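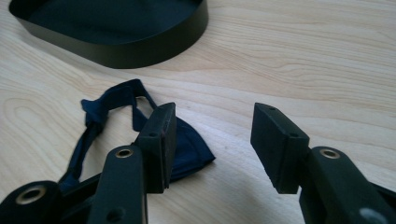
Open day at Tokex, 9/13/25

I had been meaning to get out to the Tokex open day for years, and every year something got in the way, so when the notice went up on the Gowda Street library board I put my name down before I had even read the bottom half of it (which, as I learned when I got there, was the half that mentioned closed-toe shoes). They were very kind and lent me a pair of slip-on covers that made me walk like a duck, and I wore them all afternoon and would wear them again.

Tokex has the back end of the old Indix building, the one you pass on the way to the marina. If you remember it as a carpet warehouse you will not know it now. The loading door is still there, and so is the slope in the floor, but it has been divided up with low partitions and there is a proper kitchen, with a kettle that takes forever. We were 30 visitors in all, split into two groups. My group had Revathi Subramaniam, and I think we got the better end of the deal. She runs the soft goods room and has the gift of talking to a retired schoolteacher and a twelve-year-old in the same sentence without losing either of them.

Soft goods, for anyone who pictured cushions as I did, means anything that flops. Socks, tea towels, straps, belts, bras, the string bags you get oranges in. The rest of the building deals with boxes and jars, and a robot arm can do quite nicely with a jar these days. Cloth is a different kettle of fish. A jar has one shape and keeps it. You can drop the same piece of clothing on the same table all day long and never get the same heap twice, and the arm has to look at each heap and decide where to take hold.

The way they teach it was much more homely than I expected. People sit or stand at ordinary tables with a gripper in the hand, two fingers with a pad on each, and they do the job themselves, picking up the piece and putting it into a tray, over and over. The camera on the tool records what the fingers are doing, and the arm learns from all that. I was allowed a turn. It is a bit like using salad tongs with mittens on. My first try I closed on nothing at all, my second I got the cloth and the tray together, and by the fourth or fifth I was pretty pleased with myself and had to be gently asked to give somebody else a go.

Now, the part of the day I most want to write down is the talk Revathi gave beside the arm, because it was about the time it all went wrong, and I can't think of many businesses that would put that on the program for an open day. She told it sitting on a stool with a mug in her hand.

It happened back in August. The arm had been doing well on its cloth work and they had let it run a long batch, a session of 700 picks, with one person at the table to reset the pieces. The job was the same as the one we tried, straps and garments off a table and into a tray. Well into the batch it reached for something with a long loose loop. It took hold properly, by the body of the cloth, lifted it and let it go over the tray, and everything would have been fine except that the loop had slipped back over the finger, behind the pad, and stayed there. So the fingers opened and the piece did not fall. It hung.

The arm did not know that. What the arm knew was that it had opened its fingers over the tray, and in those days that counted as a delivery. So off it swung to the next pick with the piece trailing behind it. On the way the trailing end caught the corner of the tray and took it along, and the tray went off the table edge and hit the floor beside the operator's foot. The operator, and I don't blame them one bit, reached in to grab the cloth.

She stopped there and let us think about it. The arm was still moving. It was in its slow mode, which it always is with a person near the table, and it has a limit on how hard it will push before it stops itself. But the limit had been set with jars in mind, where a bump comes on suddenly and the arm feels it at once. A strap goes tight little by little. By the time the arm felt enough of a tug to stop, the loop had drawn snug across two of the operator's fingers. There was a red mark, an ice pack from the kitchen freezer and a form to fill out, and that was all the damage done to a person. The pad had been pulled crooked on its mount, too.

A gentleman in our group asked why the operator hadn't hit the red stop button, and she walked us over to look at where it used to be. It was on the post at the back left of the table. There was still a paler patch on the post where it had been mounted. To press it you would have had to lean across the arm's path, or step right around the end. The supplier's drawing had put it there and it had suited the jar table perfectly well, and when they copied the layout for the cloth table it came along with everything else. She said that was the bit that kept her up at night, more than the snag.

I made a few notes on what they changed, which I'll give as best I can read them. The stop button is now on the front edge of the table by the operator's hip, and there is a second one on a cord for whoever is standing back. The table is also run from the other side, so that the tray sits where nothing can sweep it toward a person. After every release the arm lifts straight up a little, waits and looks at its own fingers, and if there is anything still hanging it freezes and sounds a sort of polite double chirp. (We heard the chirp several times in the demonstration. One of them was a false alarm over a shadow, and Revathi told us so straight away.) The pull limit for cloth is much lower than for jars. And the rule for people is that you never reach for a hanging piece, whatever it is dragging, until the arm has gone dark.

They also went back and looked at the teaching itself, and I found this the most interesting of all. In going through 200 of the hand recordings they found a good many where the person had had the very same trouble, a strap looped over the finger, and had simply given the tool a little shake and carried on. You do it without thinking. I had done it myself an hour before! The trouble is that the shake was being trimmed out as a sort of tidying up, along with the coughs and the fumbles, so the arm had never been shown that a piece can stay on after the fingers open. Now those clips are left in, and people are asked to make the muddle on purpose now and then. A young man from the other group, who wants to go into this line of work, wrote that down and underlined it.

After the talk they ran the arm for us with everyone behind a yellow line. It did 8 picks while I was watching. One piece it dropped short, one it would not pick up at all and sort of dithered over, and the rest went in the tray. There was a round of applause for the ditherer.

We finished with the jar hall, which was loud and very quick and which I confess I did not follow so well, partly because my shoe covers had started to come apart. There is a newer machine in there from Zerkiria that they are still setting up, and it was roped off, so all I can report is that it is large.

Tea was in the kitchen, with date squares. I had a nice chat with Revathi while the kettle thought about boiling, and asked whether the operator had stayed on. Yes, and it was the operator who chose the spot for the new button, by standing at the table with eyes shut and slapping at the edge until it felt right. They stuck tape where the hand landed.

If you want to go next year, the sign-up sheet usually goes on the library board toward the end of summer. Parking is at the side, off the marina road, and the front lot belongs to the tile shop. The building is all on one level apart from that slope by the loading door, which has a handrail on the left only. Wear closed-toe shoes.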